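When the Left Gripper Wouldn't Let Go: a fault report on our two-arm laundry rig
Roscoe Ridgeway, group project, Mulden workshop module
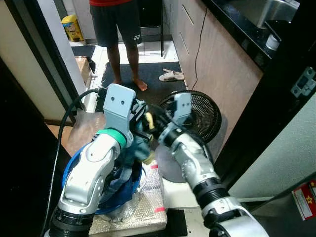
Fig. 1. Both grippers at work above the blue basin of cloth.

What we were trying to do

Our project was to get two arms to pick clothes out of a basin one at a time and pass them from left to right. It sounds like nothing, and it turned out to be the most fun I've had on this course! Cloth is brilliant stuff to work with as it never sits the same way twice. We drove the arms by hand for the first runs and then played the moves back with our own control program, which we called Lenda.

What went wrong

On Thursday afternoon we were on run 11 of a planned 48. The right gripper had closed on a shirt and the left one was told to open so the shirt could be handed over. It stayed shut. Lenda carried on to the next step anyway, so the right arm started to pull away while the left was still holding on. The shirt went tight, the basin got dragged sideways and the left wrist began to twist. I pressed the stop button and both arms froze. The whole thing lasted 2 seconds on the log, though it felt a lot longer with my hand hovering over the button!

Nobody was hurt and neither arm was damaged. The shirt lost a seam.

Finding the cause

We first blamed the gripper motor, and we were wrong. Kowalczyk (my lab partner, and much more patient than me) opened and closed it on the bench 10 times without a single miss. Then we put the arm back through the same reach and watched the readout. With the wrist turned fully inwards, the signal dropped out. The plug behind the gripper had worked loose, and the cable was just short enough to tug on it at that one angle.

So there were really two faults. The plug was the small one. The bigger one was ours – Lenda sent the "open" command and never checked that the gripper had opened.

What we changed

The cable now has more slack and a clip from the Drorel spares box to take the strain. In the program, each handover waits for the finger position to be read back. If the reading doesn't arrive, both arms hold still and a message comes up on the screen. We also set a lower pull limit on the right arm, so it gives up well before a seam does.

I tested the new check by unplugging the gripper on purpose, and seeing both arms stop dead was fantastic. We then went back to run 1 and started the set again.

Still to do

The pull limit is a bit too cautious with heavy towels and stops the arm when nothing is wrong. We want to try a separate setting for thick cloth. The stop button also needs a longer lead – at the moment you have to lean towards the arms to reach it, and I'd like that sorted before anyone else uses the rig.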